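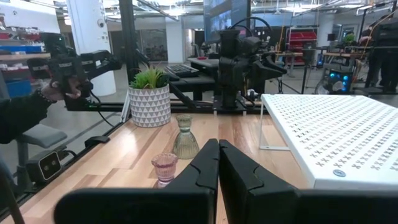
The pink glass one and the green glass one, with the succulent keeping them company

August 11, 2025

Peaches all day today, and I am so tired I can feel it in my wrists, but I want to get this down before I go to bed because I always tell myself I'll remember and then I don't. Last year I wrote nothing at all about the peaches, and this morning I stood in the kitchen trying to recall whether I had used the light syrup or the extra light, and whether I liked it, and there was nothing to go on except one jar at the back of the shelf with the label fallen off.

So, for whoever I am next August: light syrup. Extra light was what I did last year (I opened the lonely jar to find out, and had it for breakfast over cottage cheese) and it was fine but a bit thin and sad.

I drove out to the Henao orchard first thing, while it was still cool enough to have the windows down. It's a pretty drive once you're past the water tower in Kinon, and the chicory was out all along the ditches, that blue that never comes out right in a photograph. I had meant to buy one box. They had a hand-lettered sign saying the freestones would be finished by the end of the week, and I'm afraid a sign like that works on me every single time. I came home with two boxes of firsts and a bag of bruised ones that the girl at the stand put in for nearly nothing, and the whole car smelled like a pie.

My husband helped me carry them in and then wisely discovered that the gutters needed looking at.

I got out Grandma's canning book, the one from 1962 with the cover held on by tape that has itself gone brown and brittle. I don't follow the times in it anymore, I use the newer booklet for those, but I like having it open on the counter. She wrote in the margins all the way through. Next to the peaches it says "too sweet, use less," and under that in different ink, "no, it was right the first time," and I laughed out loud all alone in my kitchen. I wonder how many years went by between the one ink and the other. She had six children and a cellar with a dirt floor and she never in my hearing complained about the heat, which I did today, loudly, to the cat.

And it was hot! By eleven the big kettle was going and the windows had fogged and I had the little Asudex fan on top of the refrigerator blowing straight at the back of my neck. That fan rattles something awful, but if you fold a dishcloth under the left foot it settles down. (Writing that down too. I forget it every summer.)

The peeling went better than it ever has. I've always been stingy with the boiling water and yanked them out too soon, and then spent the afternoon picking at them with a paring knife and losing half the flesh. Today I made myself wait the full minute, then straight into the sink full of ice, and the skins slid off like socks. The ripe ones anyway. There were a few hard ones from the bottom of the second box that wouldn't give up their skins for anybody, and I've set those on the windowsill to think about it for a couple of days.

I kept the skins and the pits with bits of peach clinging to them, and boiled them down with some sugar for a syrup, the way my aunt used to. It came out the most beautiful color, a deep rosy orange. I had some over ice with fizzy water at three o'clock, sitting on the back step with my shoes off, and I don't believe I have had a better drink in a restaurant in my life. There's a small pitcher of it in the refrigerator now and I would like it to last the week, but I know who I live with.

We ran short of lids, naturally. I was certain I had a full sleeve of wide mouth lids in the pantry, and what I had was a full sleeve of regular mouth lids and an empty box for the other kind, which somebody (me) had put back on the shelf. So off I went to Trikby's hardware in my stained apron with my hair stuck to my forehead, and of course half the town was there. The lady ahead of me in line was buying pickling salt and looked about as wilted as I did, and we got to talking. She does hers with a slice of fresh ginger in each jar. I had never thought of that! I had a knob of ginger at home for the stir fry, so the last batch has got ginger in it, and I've marked those lids with a G. I'll report back around Christmas.

The ping is still my favorite part. I line the jars up on a towel and go on about my business and pretend I'm not listening, and then there's one, and then another from the far end. One of them took so long tonight that I had given up on it and cleared a place in the refrigerator, and it went off while I was brushing my teeth. I came back down the stairs to look at it, as though it might have been fibbing.

All but two sealed, so those two we'll eat first, no hardship.

The bruised ones turned into a cobbler, because I couldn't face any more jars. I baked it at too low a heat by accident - I had left the oven at 200 from drying out the mint yesterday - and didn't notice until I went to check it and there it was, pale as milk and barely warm. I turned it up and gave it another long while and it came out with the chewiest, crackliest edges I've ever gotten on a cobbler. I can't tell if that was the slow start or only good luck. My sister says luck. I called her to ask about the ginger and we ended up on the phone for the better part of an hour, with me wiping down the stove and her folding towels, and we talked about Mother's kitchen at 1012 and whether the pantry door there was green or blue. I say green. She says it was blue until they painted the house in 2000, and then it was green, so perhaps we're both right, though she did not sound as if she thought so.

It got me thinking about that pantry, and how in late summer you could hardly close the door. Tomatoes at the bottom, then beans, then fruit where the light from the little window hit it. I used to go in there when I was small and had been scolded, and sit on the upturned crate and look at the colors through the glass. I don't remember a single thing I was scolded for. I do remember the plums, almost black, with a line of pink where the sun came through the top of the jar.

I suppose that's where I get it, the liking for colored glass. I had the pink holder and the tall green one out on the table with the succulent behind them, and I still think pink and pale green are about the nicest two colors you can put side by side. Like the inside of a watermelon before it's quite ready.

We had supper late, nothing but corn and sliced tomatoes and bread and butter, and then the cobbler straight from the dish with two spoons. There's something to be said for a day when the whole stove is taken up with one thing and no one expects a proper meal. It clouded over while we ate and there was thunder way off to the west, but so far not a drop, and the beans could use it badly. I can hear the wind getting up in the maple now. If it doesn't rain by morning I'll have to drag the hose around before it gets hot.

Things to do tomorrow, while I'm at it. Wash the rings and dry them properly so they don't rust. Take a jar over to next door, they were so good about the mail in March. Wipe down the pantry shelf before anything new goes on it, and put a new label on the apple butter, which has been calling itself "aple" for two years. Get the sticky spot up off the floor by the sink, I've stepped in it four times tonight and I know perfectly well where it is. Buy more sugar. Soak the big kettle with vinegar, it's gone chalky inside.

And plums come in at the orchard the week after next, if the girl at the stand has it right. I said I wouldn't this year. I've put the wide mouth lids on the list anyway.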